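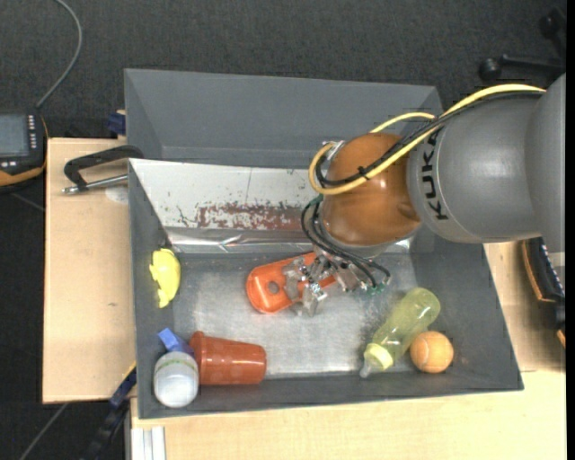 What kinds of plastic things can I bring in?

Hard plastic toys, kitchen tools, storage tubs with their lids, and garden pots up to 20 inches across. If it holds its shape when you press on it, we will most likely take it.

Do toys have to be complete?

No. A puzzle with a missing piece goes in the parts tub, and a truck without wheels is still worth having. Tape small parts together or put them in a clear bag so they stay with the toy they belong to.

What do you not accept?

Foam, plastic film, vinyl flooring, car seats, bike helmets, and anything that held motor oil or pesticide. Inflatable pool toys are also out, even if they hold air. Stuffed animals go to the Favport store on Kamath Street, which has its own drop box.

Can I leave toys in the bin if they take batteries?

Take the batteries out first. Loose batteries go in the jar at the front desk. If the battery door is stuck or the battery is sealed inside, hand the toy to whoever is at the desk and tell them.

How clean do things need to be?

Free of food, sand and mud. Dish soap and warm water are enough for most things. Please let them dry before you bag them. Marker and crayon are fine, and so are scratches and faded color.

Should I sort by color?

You don't need to. We sort by type first, then by condition. Color only matters for building blocks, and Magdolna Bárány's group does those separately in the evening.

Is there a limit on how much I can drop off?

Three bags or boxes per visit. For more than that, such as a classroom or day care clearing out its shelves, write to Brenda Sowerby at the desk and she will give you a time. We are closed to large loads in August.

What happens to the things you take?

Anything in good shape is washed and put on the Girnov shelves, priced from 50 cents. Cracked items and odd parts are boxed for recycling. Last year we put 3,254 toys back on the shelves.

I left something in the bin by mistake. Can I get it back?

Call before 3 p.m. the same day and ask for Houshang Kazemi. Once a bin has been emptied we can't search for single items.

Can my child help sort?

Children 13 and over can sign up for a sorting shift with an adult. Bring closed shoes. Gloves are in the cabinet next to the sink, in two sizes.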